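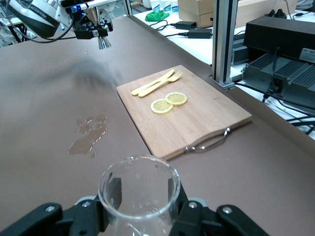

Figure 24.1 A glass, a cutting board with a metal handle, and a knife and fork on a brown work surface.

Chapter 24
Small Things on Flat Surfaces: Glasses, Boards and Flatware

In this chapter you will learn to
describe the parts of a drinking glass and say where it should be held
tell a cutting board from a serving board, and treat each one accordingly
lay, clear and store a knife and fork
plan a work surface before you put anything on it
work out how many glasses a dining room needs, and why the first answer is too low

Key terms: rim, wall, base, grain, end grain, cover, landing space, breakage allowance

Before you read
Pick a counter or table you used this morning. Without going back to look, write down everything on it. Then go back and look. Most students miss the thing that has been there longest.

Introduction

Chapter 23 dealt with ovens, which are large, expensive and come with a booklet. This chapter deals with the objects that come with no booklet and cause most of the trouble. A new worker in a kitchen will be shown how to use the slicer at least twice, with stern looks. The same worker will be handed a rack of glasses and told to "put those out," as though the knowledge of how to do so were passed down in the blood.

The objects in Figure 24.1 are a fair sample of the subject. Anyone reading this book could name all of them. Fewer could say which should be put down first, which should never go in a dishwasher, or why the knife and fork might be better off somewhere else. By the end of the chapter you should have an opinion on all three questions, and you will find that opinions about cutting boards are hard to keep to yourself.

24.1 The glass

A plain glass has a rim, a wall and a base. The rim belongs to the person who will drink from it. Everyone else should leave it alone. This rule is simple enough to fit on a card, and at the Trevberg Hotel, whose dining room we will be visiting throughout Part Four, it was on a card for years, taped above the glass rack at a height where only tall people could read it.

Hold a straight-sided glass by the lower half of the wall. Hold a stemmed glass by the stem. Fingers inside the glass are out of the question, even when you are carrying several and the customer is looking the other way. Customers have a gift for looking back.

Clear glass hides very little. You can see the table through it, and the hand behind it, and the fingerprint left by the last person to polish it. Curved walls also bend light, so a perfectly clean glass will show streaks of brightness that look like smears to an anxious eye. Turn the glass a little. A reflection slides along the wall as you turn, while a smear travels with the glass. Learn this test early and you will save yourself a good deal of pointless rubbing.

Glasses that wait on an open surface may be stored rim up or rim down. Both camps feel strongly. Rim down keeps out dust, but it traps damp air and puts the part that touches the mouth against whatever was last on the shelf. Rim up lets the glass dry and gathers whatever is floating around the room. The usual settlement is rim down on a clean open rack in storage and rim up on the table at service. If your workplace does something else, do what your workplace does and complain on your break.

24.2 The board

Wood has been used under knives for a very long time and shows no sign of being embarrassed about it. For our purposes there are two kinds of wooden board. A cutting board is there to be cut on. A serving board is there to carry bread or cheese to people who will then cut on it anyway.

Many boards now do both jobs. The one in Figure 24.1 has a handle made of metal, mounted across a shallow curve in one end, so that there is something to get hold of when the board is lying flat. A handle of this kind is pleasant to use and adds one chore, which is checking the points where it joins the wood. Do this when you wipe the board. A handle that has worked loose will give no warning until the board is fully loaded and halfway across the dining room.

Look also at the direction of the grain. On most small boards it runs the long way. Cuts made across it show up more than cuts made along it, and water will find both. Wash a wooden board by hand, quickly, on both faces. Washing one face only is a fine way to make a board that rocks, as the wet side swells and the dry side does not. Stand it on edge to dry. Do not soak it. Do not put it in the dishwasher, whatever the person who bought it tells you about how the last one survived.

Oil the board when it starts to look dull and thirsty. Use a food-safe oil, rub it in along the grain, and leave it overnight. Writing "oil boards" on the weekly list is good practice. Doing it is better, though rarer.

24.3 The knife and fork

A knife and fork laid for one person are part of a cover, the name for everything set out for a single diner. In the plainest American setting, the fork goes to the left of the plate and the knife to the right, blade facing in. The handles line up at the bottom. That is the whole of the rule, and people have written entire books to avoid saying it so briefly.

Off the table, matters are looser. Flatware is carried by the handles or in a tray, and it should not be parked on a board that is about to be used for food. A pair left lying across one end of a board takes up more room than you would think, and the next person along has to decide whether they are clean. With no way of knowing, the next person should wash them. Multiply that by every shift in a year and you have a surprising amount of hot water spent on good manners.

Keep knives together with knives and forks together with forks. Point all the handles the same way. When you pick up a pair by mistake, with one lying partly across the other, lift and separate them; dragging one off the other scratches both and makes a noise that carries.

24.4 Landing space

Landing space is the clear area you leave on a surface so that something can be put down in a hurry. It is the least admired feature of any kitchen. Given a wide stretch of bare counter, most of us will look at it with satisfaction for a moment and then put a toaster on it.

Plan a surface from the back forward. Large flat items go down first, set back from the edge. Tall, breakable items go where a sleeve will not catch them. Whatever you need next goes nearest your working hand. A board set at an angle may look relaxed, and magazines are fond of it, but it uses up corners that a square-set board would leave free. If space is short, straighten the board.

Handles need room too. A handle that bows out past the end of a board adds to its length, and should not be left hanging over the edge of the counter at hip height. Hips have poor eyesight.

24.5 How many is enough?

The Trevberg, at Siltstead, seats 331 for a full banquet. When the dining room was refitted, the buyer was asked to supply two glasses for each guest and ordered 665, which covers every guest with 3 to spare. On paper the figure is correct. It was also the figure until the first banquet, when a rack went over between the wash area and the door.

The difference between what you need on the table and what you need to own is called the breakage allowance. It covers glasses that are broken, chipped, in the wash, or on the windowsill of the staff room holding pens. We return to the Trevberg's order in Worked Problem 24A, where you will redo it with an allowance of 24 glasses for every hundred needed.

Try it yourself
Clear one work surface at home or in the training kitchen. Put back a glass, a board, a knife and a fork, and nothing else. Prepare a sandwich there, then sketch where each item ended up. Compare sketches with a partner. Bring yours to the next class, along with the sandwich if your instructor allows it.

Turn next to Section 24.6, Washing Order, and have the Wendine temperature chart from the inside back cover open beside you.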